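November, notebook, bench side

Moulded slides, pale pair. Morning session, picked up again after lunch.

Carrying on from the Fukel clogs. Same questions this time: how the sole sits on a hard polished surface, whether the strap holds its arch, and what the groove along the side does to the edge when the shoe is tipped. Colour on the order sheet says white. Under our lights it goes a bit lavender, so I've written "pale lavender-white" on the card and we should stick to that.

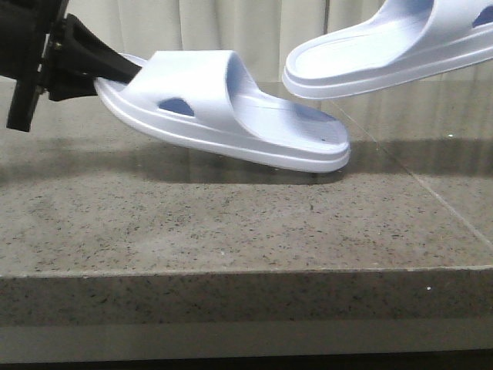
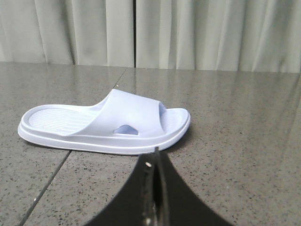
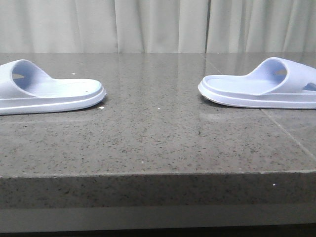
Pale slides on the speckled grey, first one held up by the heel, second on its side, third with the toes facing.

Notes on the shoe itself. Wide one-piece strap, thick sole, raised rim around the footbed. Fine ridges run lengthwise on the footbed. They show best from low down at the heel and nearly vanish from above. The groove is the easiest thing to line up on when matching left to right. Use it in place of the rim, which is too rounded to get a ruler against.

Cutouts: the sheet calls them vents. They change shape a lot with the angle, oval from one side and closer to a trapezoid from another. Measure them off the shoe, not off prints. I wasted half an hour on this with the Palma pair.

Weights done on the small scale, which was reading 3 g heavy again until I re-zeroed it. Left and right agree to within a gram. Good enough.

Flex: 500 bends by hand lever on the left, then a look at the strap root where it runs into the footbed. No whitening, no crease I could feel with a thumbnail. The sheet asks for 2,000 before the first proper inspection and 3,000 at the end. Will set the counter tonight and leave the right one alone as the reference.

Size: tag in the bag said 44. Inside length came out a touch short of the Sivosen 44 we have on the shelf. Could be the raised rim eating into it. Try the card template as well as the steel rule before anyone writes that up.

Surface: the polished stone shows every speck of grit, so wipe it down before the slip pull. Water only. The Cirkell cleaner leaves a film and threw off the clog numbers last time. Grey speckle is also bad for spotting small crumbs of foam, so do the abrasion on the white tray.

To do
- finish flex on left, log at 2,000
- template check, both shoes
- slip pull, dry then damp, toe forward and then heel forward
- ask Palma if they still want the strap height, the sheet has it crossed out in pencil
- new batteries for the scale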